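November, 7:10 in the morning

Woke before the alarm and lay there listening to the gutter. The room is cold at this hour but it warms up once the sun gets around to the window side. Made coffee and drank it standing up. I have put off the clothes since I got back from Pratport and I told Nathalie on the phone that I would do them today, so now I have to.

The plan is to go through everything on the bed, fold what stays, and put the rest in a box for Hrvoje. He is driving to Tendaneck next week and has room in the car. Summer things can go up on the wardrobe. I don't want to buy another box.

10:30

Started with the tops. The mustard sweatshirt is a nuisance because the fabric is thick and the sleeves won't lie flat. I fold them in across the body and they come up again. At home my mother folded everything in thirds and it stayed put. Mine ends up more like a parcel.

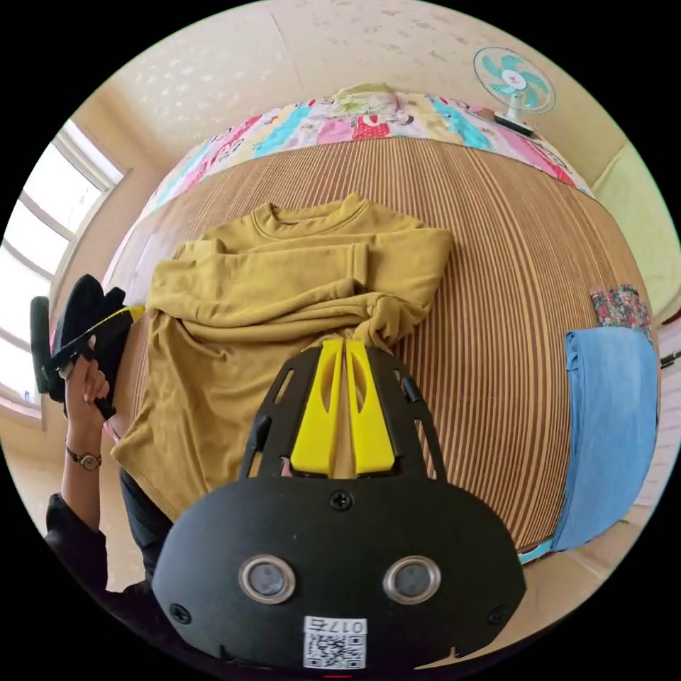

Mustard sweatshirt, sleeves in.

I am keeping it. I wasn't sure, because the color doesn't go with much, but it is the warmest thing I own after the gray coat and I paid 32 for it at Hellwig. The neck has kept its shape too. The green one from the same shop went baggy in one winter.

I left the woven mat on the bed for now. It should have come off in September. It is good in the heat and too hard and cool for November, and I notice it in my shoulders. But it makes a decent surface for folding, better than the quilt, where everything sinks in. I will roll it up when the clothes are done and put the thick blanket on. Remember to wipe it first with a cloth and vinegar water and let it dry flat, otherwise it smells in spring. The tape for tying it is in the kitchen drawer.

Black clothes take the longest. They all look the same in a heap and I have to hold each one up to see if it is pants or a top. Two pairs have gone at the knee. One I can wear for painting the hallway if we ever paint the hallway. The other goes.

12:15

Stopped for soup. The floor needs mopping, I could see it in the light from the window. That is for tomorrow. Answered two messages and paid the water, 70 this time, more than I expected for a month when I was away for part of it.

The pile for folding was still at the end of the bed when I came back up, the red top and the cream one and the black things. 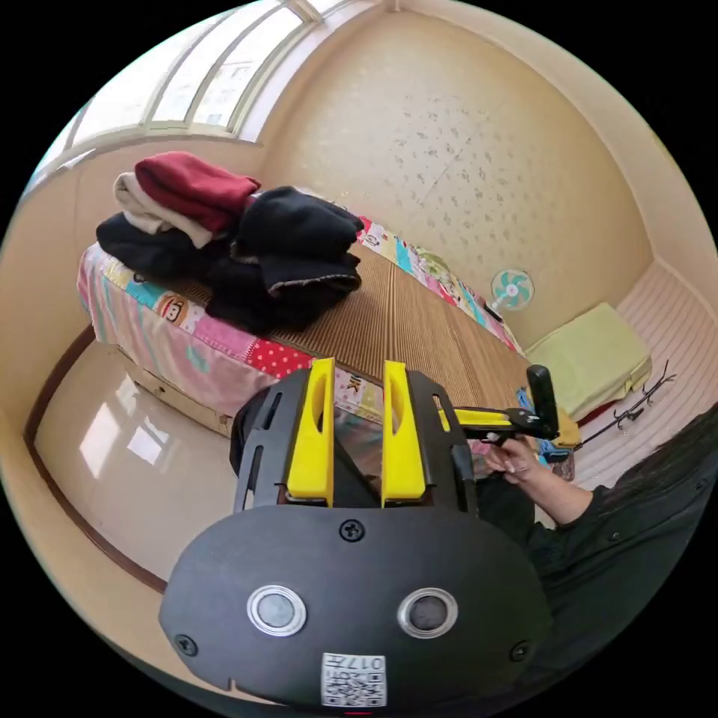 Nathalie says I should stop folding sweaters altogether and roll them, that she has rolled hers for years and gets twice as many in a drawer. She said it again on the phone at lunch. I tried it with the cream one. It takes less room but it came undone as soon as I moved it, and I would have to keep the drawer full to hold them in place. I will stay with folding. She also wants the red top if I am giving it away. I am not.

The quilt has to be looked at too. One of the seams near the corner is opening, between two of the patches. I have pink thread and I think white. It is only a finger's length and if I do it this week it won't get worse. I like that quilt more than I admit to people. Ezequiel laughed at the monkey when he came to fix the tap, and then asked where he could get one for his daughter. I said I would ask Mrs. Brineo at the market but I keep forgetting. Writing it here so I don't.

2:40

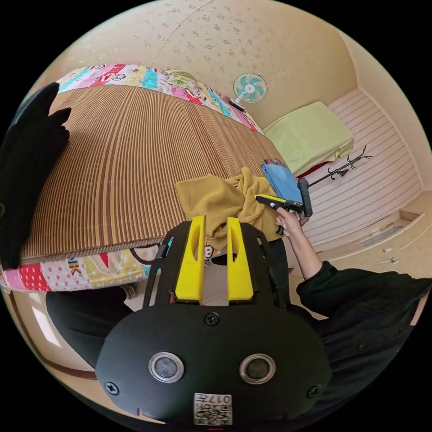
*Last changed: November, 9:20 p.m.*

Down to the last few. The mustard one is out again because I wasn't happy with it, and the blue is folded beside it. Hrvoje's box is half full. I put in the gone-at-the-knee pair on top so he can use it for rags in the garage.

The fan should be put away as well. I haven't needed it since the end of August and it will only gather dust. It wants cleaning before it goes in the cupboard, blades and grille both. Last year I skipped that and had a gray film on everything the first hot night.

Second try at the sweatshirt.

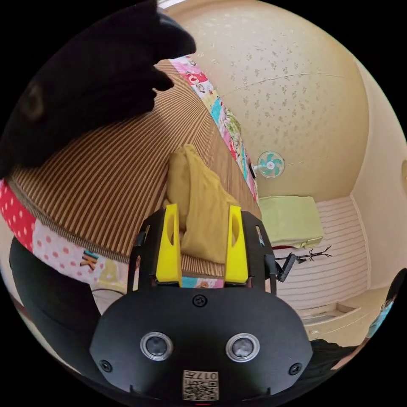 *Page last edited in November, 9:35 p.m.*

I gave up on thirds and did it in half and half again. It went in the bottom drawer with the heavy things and the drawer closes.

Early supper, eggs and the rest of the bread. Mat rolled and tied, blanket on. Tomorrow: floor, fan, thread, call Hrvoje about the box.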